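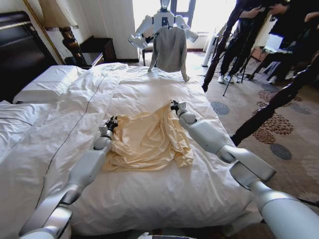 **Vomley - samedi 3 mai 2025.** La résidence Riviere a révisé la procédure de rangement du linge dans ses chambres. Le tri et la mise sur cintre se font désormais directement sur le lit, housse de couette en place. Le document, rédigé par le prestataire Flomero, porte sur 335 chambres.

Les pièces satinées sont traitées en premier - elles marquent vite au pli.

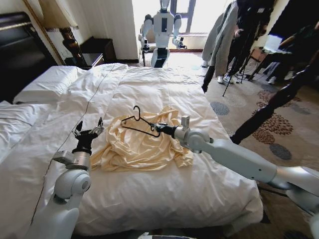
*Vêtement jaune pâle et cintre noir sur la couette blanche.*

Le cintre est introduit par l'encolure, les épaules sont ajustées, puis la pièce est suspendue sans repassage intermédiaire. Flomero prévoit quelque 2 000 cintres pour l'ensemble du site. 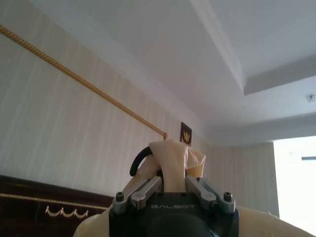

Les articles en maille restent pliés et ne passent pas sur cintre. Un second lot de 400 housses de protection est attendu en septembre, fourni par Vistent. 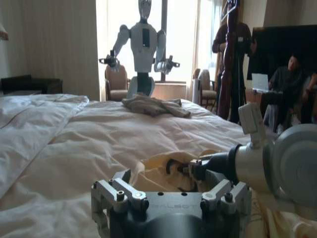 *Le lit, côté fenêtre, avec les deux fauteuils beiges.*

La procédure ne modifie pas les horaires d'accès aux chambres.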